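Textile Conservation Technician (Table Linens and Flat Goods)
Kallport Historical House, Collections Department
Part time, fixed term

Kallport holds 700 household textiles dating from 1910 onward, most of them undyed or lightly dyed tablecloths, napkins and runners. The collection is being rehoused at the Irnineo store. We are seeking one technician to carry out surface cleaning, condition reporting and rolled storage under the supervision of the senior conservator, Thirumalai Kandasamy.

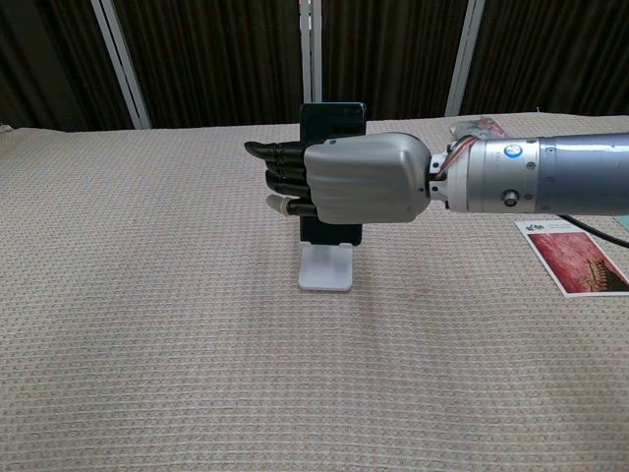
Duties cover the full handling sequence for each object. The technician records dimensions, weave and thread count, notes stains and old repairs, and vacuums both faces through a screen. Plain cloths take the longest to report on. On a beige ground with a fine texture, such as the cloth on the table in the photograph, early yellowing and shallow creases show poorly under overhead light, and each piece must also be checked under low side light. Findings are entered in the Skorneo catalog on the day of examination.

Required:
Certificate or degree in conservation, textiles or collections care
2 years of hands-on work with flat textiles
Accurate written reporting in English
Ability to lift rolled storage tubes with a colleague

Desirable:
Experience with wet cleaning of cotton and linen
Familiarity with fiber identification by microscope

The post is based at Irnineo, with occasional days at the Chacko Street workroom. Hours are fixed by agreement – evening work is not available. The contract runs through October and may be extended, subject to funding.

Send a resume, a cover letter and one sample condition report to Gopinath Poduval, Collections Manager. Names and addresses of lenders should be removed from the sample. Applications close Dec 6, 2020.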